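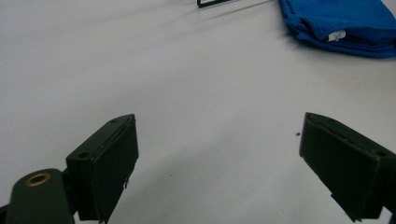

Slide 1. The Tramska hand kit is a two-finger, hand-held gripper sold by Illstead for recording manual tasks. We have had it on loan since April. I will cover the fingers first, as they decide most of what the kit can do. Each finger is a rectangular block with a darker pad on its inner face, shown wide open over the table with a blue towel beyond. Point to the lower edge of the left pad: there is a ragged sliver hanging down. The right pad has a small tab sticking out near the bottom. Pads are a consumable – Illstead sells them in packs of 8.

Slide 2. Test program. 302 recordings, of which 200 were cloth folding and the rest rigid parts. Same operator bench, same lighting throughout. Read the totals aloud, skip the breakdown unless asked.

Slide 3. Mass and handling. The hand weighs 164 g without cable. Wrist fatigue was reported on the longer folding runs. Mention that the Miria grip has a larger handle and costs more.

Slide 4. Support. Spare parts ship from the Sepúlveda depot. The manual gives no replacement interval for pads – we have asked for one. Pause for questions before the price table.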